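Two-armed robot on our bench from next month, what actually changes for the rest of us?

Posted by benchbunny in Work and Careers

Hi all, hoping some of you have been through this already. I'm on a small team at Plakemus and we repair and check hand tools, mostly cordless ones, plus the odd bit of electronics. We do 300 items in a good week. From April we're getting a two-armed robot on the sorting and handing-over side, so picking a tool up, holding it upright, turning it for inspection and putting it back down.

Management has been quite nice about it and says no jobs are going. What I can't get out of anyone is what my day will look like. At the moment I spend most of the morning handling tools and chatting to whoever's on the next stool (I like that bit!). Do I end up just watching the arms? Do I need to learn programming? I'm 45 and my spreadsheet skills are a bit of a joke in the office.

Our sister site at Hesbridge has had arms for a while and they put these on their page, so I've copied them over.

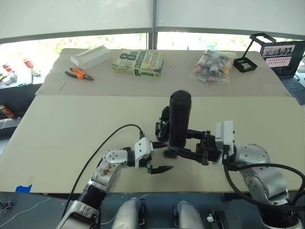
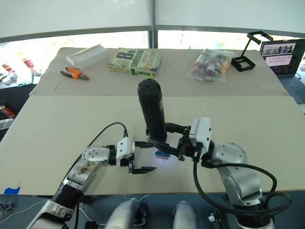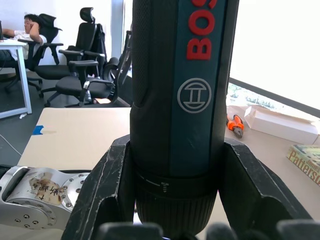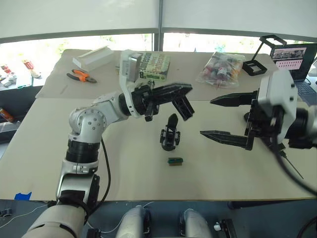
Hesbridge Handling and Trials Team

It all looks calmer than I expected, I'll admit, and the pliers are the same sort we've got. But you can't tell from a picture how much fiddling goes on before a gripper gets hold of a screwdriver like that. Any experiences welcome, good or bad. Also is it noisy?

oldhand_drivus

I can help with some of this. We got 2 pairs of arms at Drivus and I was dead against them, so take that into account.

The first few weeks were slower than doing it by hand. Much slower. We had one shift where we got through 38 items and everyone was in a foul mood by dinner time. Most of that was setting up, because the arms wanted things standing in a certain spot and we'd all been used to chucking stuff down wherever there was a gap. So the first thing that changed for us was tidiness. We put tape on the bench and agreed what went where, and I found that more annoying than the robot itself.

You won't need to program it, or I didn't. What I do now is set out the tools, start the run, and step in when something's been gripped badly. A fat round body with a rubbery grip is fine most days. Small flat bits are a pain. If you've got little parts going through as well, ask who is meant to be picking those up, because at our place everyone assumed the arms would do it and they ended up in my pile.

My wrists are better, which I didn't see coming. I used to go home with my right hand aching all evening and it has mostly stopped.

The bit I do miss is the chatting. When two of you are lifting and turning things all morning you talk. When one of you is minding a machine and the other one is at a desk across the room, you don't, much. We ended up moving the tea break so everybody stops at the same time. Get that sorted before it arrives if you can, it's harder to ask for later.

Noise, no, not ours. A bit of a whirr. The compressor next door is ten times worse.

furukawa_fan

get them to put the training in WRITING. we had the Furukawa lot in for half a day and then that was it, and the one person who'd been listening went on leave on the Saturday. also find out where the stop button is before anything else

tealeaf

Agree with the above about training. I'd add, ask if you can spend a day at Hesbridge before yours turns up. I did a day at another site when our packing line changed and learnt more standing next to the person doing the job than from any of the meetings. Ask them what goes wrong after lunch when everyone's tired, and who gets the blame when the arm drops something. With us it was whoever had set the tool out, and we had a proper row about it before it got changed.

And don't worry about the spreadsheets, mine are terrible and I've been put in charge of the log.

benchbunny

Thank you all, this is so useful! I've asked about a day at Hesbridge and my manager is finding out. Tea break is going on the list for our next team meeting, and I'm asking about the small parts too as I bet they've forgotten them.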